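Covwood click flooring in the back room: what I reckon after ten months

I put off doing the back room floor for years. It had the brown carpet that came with the house, and under that a layer of crumbly foam, and under that a slab with more glue on it than I'd have thought possible. Every summer it smelled like a wet kelpie. We don't own a kelpie.

Last July I finally cracked and went looking at floating floors. I had 2000 dollars put aside for the whole job, underlay and trims included, and I was doing the laying myself because the quotes I got back made my eyes water. I looked at two products seriously. One was from Briritz and I loved it in the showroom, lovely wide planks, but it was out of stock until spring and the bloke on the phone couldn't promise even that. The other was the Covwood in a colour they call Gestby, a pale creamy one with a bit of grain through it. I brought home a sample, left it on the carpet for a week, walked past it forty times a day and decided yep, that'll do.

So, the laying. I'll be fair to Covwood, the click system is good. You angle the long edge in, drop it down, give it a tap on the short end and away you go. My first row took me a whole morning (I had it in backwards, tongue to the wall, and only twigged when I was four boards along). After that I got a rhythm going and had most of the room down by the second arvo. The boards cut cleanly enough with a cheap drop saw and a fresh blade. I'd buy the pull bar and tapping block kit too, even though it feels like a rip-off for a bent bit of steel. I tried making do with an offcut and a hammer and chipped two edges in five minutes.

The instructions are rubbish. It's one folded sheet with drawings the size of a postage stamp, and the bit about expansion gaps contradicts the drawing next to it. I rang the helpline and got a very patient woman who'd obviously had that call before. She emailed me a proper PDF, which was terrific, so why isn't that one in the box?

Underlay: I went with the Sikder stuff in the green roll. It cost me 215 dollars and I nearly cheaped out and got the thin foam, and I'm so glad I didn't! The room used to sound like a squash court once the carpet was up. Now it's much quieter underfoot, and it's not as cold on bare feet as I was dreading. It does make the floor a touch springy near the sliding door, where my slab dips. That's my slab's fault and I should have used more levelling compound. Do your levelling properly, is all I'll say. I spent 100 bucks on compound and it needed another bag.

Living with it has been mostly great. Sand comes in off the kids' feet by the bucketload and sweeps straight up. A whole glass of cordial went over at Christmas and sat there while we all argued about who'd done it, and it wiped off with no mark. I mop with warm water and a tiny splash of the floor cleaner, well wrung out, once a week if I'm being good.

The colour hides dust beautifully, crumbs too. It does not hide hair. I've got long dark hair and so does my daughter, and I'm out there with the broom every day. It also has more of a sheen than I remembered from the sample, so in the late afternoon you get glare coming off it and every smear shows up. I put a rug down in that end and stopped looking.

The joins were what I was most worried about, having seen a mate's cheap floor open up over one hot summer. Mine have stayed put so far. You can see the line between boards if you go looking for it, but I don't mind that, it's a floor made of boards. 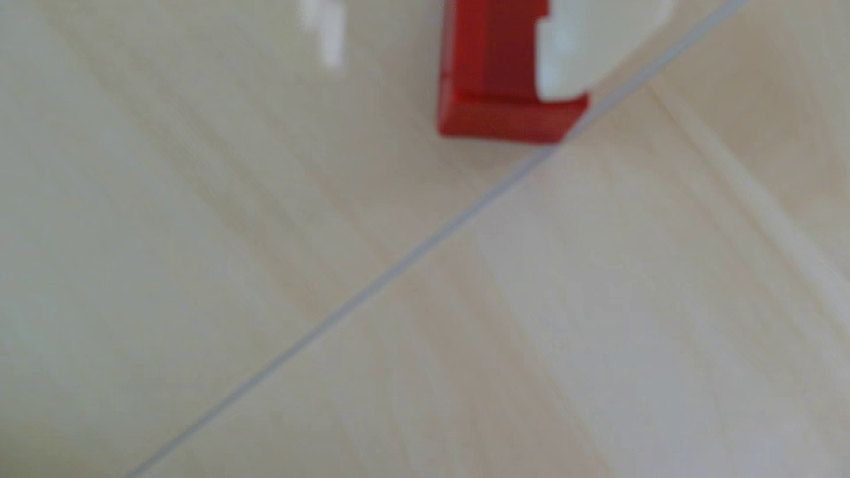 A join between two boards, up close.

Trims are where they get you. The matching scotia was 124 dollars for my one little room, and the colour match is close without being spot on, a bit yellower to my eye. If I did it again I'd pull the skirtings off and put them back over the top, and skip the scotia altogether. More work, but it'd look smarter and I'd have the money for that extra bag of compound.

Would I buy it again? Yes, for a family room I would, and I'm already eyeing off the hallway. I'd probably go one shade darker on account of the glare. Four stars, with the missing one for that instruction sheet.

Posted 03/05/2019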